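Open Day at Dukow: The Gripper and the Blocks

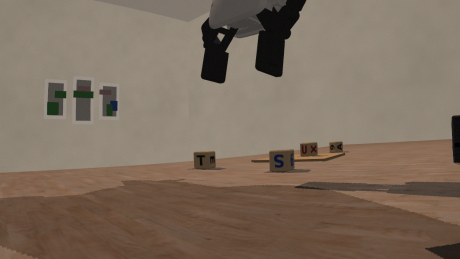
Words and gallery: M. Lévesque

The picture at the top of the page comes from the simulated table, which was up on the big screen by the door. The gripper is open with nothing between its fingers, and the lettered blocks are waiting underneath. My favourite is the one with the blue S on its front, though the block with the red U and X has the best seat, up on the thin flat board.

Well, what a lovely afternoon that was! The doors at Dukow opened at 2 on 7/20/20, and I had meant to stay for a quick look and a cup of tea, and ended up being one of the last out (my parking ticket had 15 minutes left on it, so I'm claiming that as good planning). I've wanted to see inside the Colau building ever since they painted it, and it is much bigger than it looks from the road, with a long corridor that I walked down twice by mistake.

The demonstration was run on Fukidance, the team's own program for trying out a pick-up-and-put-down job on the computer before any real arm is asked to do it. We were told that it had been through 1,512 practice runs by the morning of the open day, on tables laid out differently each time, with the blocks turned this way and that. I liked hearing this, as I had rather assumed that you simply told the thing where to go and off it went. Apparently the fingers are the fussy part: how wide to open them, how low to come down, and which pair of faces to take hold of when a block is sitting at an angle.

There was a talk afterwards, which ran to 55 minutes with the questions, and some very good questions they were too, mostly from the children in the front row. One wanted to know if it could spell. (It can be given an order to put the letters in, we heard, but it doesn't know what the word means.)

The next open day is planned for December, same building, and I'd say wear a warm coat for the corridor. The tea is free and the biscuits go early.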